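Folding Laundry Without Losing Your Mind: My Project Report
by Lev Derkach

So for my home studies project I picked laundry. My roommate laughed, but I stand by it! I fold clothes badly, I have always folded clothes badly, and I wanted to find out if the trouble was me or the clothes. (Spoiler: a bit of both.)

The plan was pretty simple. I took the clothes I wear all the time, tried a few ways of folding each kind, and wrote down what the pile looked like right after and again the next morning. I worked on my bed because our only table is the size of a pizza box. My teacher asked for 2000 characters of write-up and I had a lot more notes than that, so the sock section is gone. Sorry, socks.

T-shirts were easy. Thin cotton stays where you put it, and if you smooth it with the side of your hand first you get nice sharp edges. Jeans were even easier – they pretty much fold themselves. I gave myself 30 seconds per item and with jeans I always had time to spare.

Then I got to the knits, and that's where the whole thing slowed down.
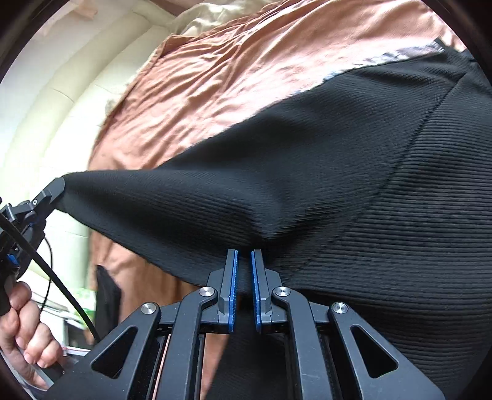 Ribbed knit stretches. You grab a corner to pull it straight, the corner comes along happily, and the rest of the sweater stays exactly where it was. Let go and it creeps back, and now you have a crease running the wrong way through the middle. Black is the worst for this, too, as I could hardly see the hem or the seams under my ceiling light in the evening. I moved the rest of the knits to 10 in the morning and it went so much better.

What helped most was pulling less. I started lifting the fabric a little, letting it hang for a second, and then laying it down instead of dragging it over the bed. Dragging also bunches up the sheet underneath, and then you're folding on top of wrinkles (I did this for a whole afternoon before I caught on).

If I did it again I'd borrow a real table and I'd start with the knits, while I still had some patience. I'd also like to try towels. My mom says there's only one right way to fold a towel, and I have some questions about that.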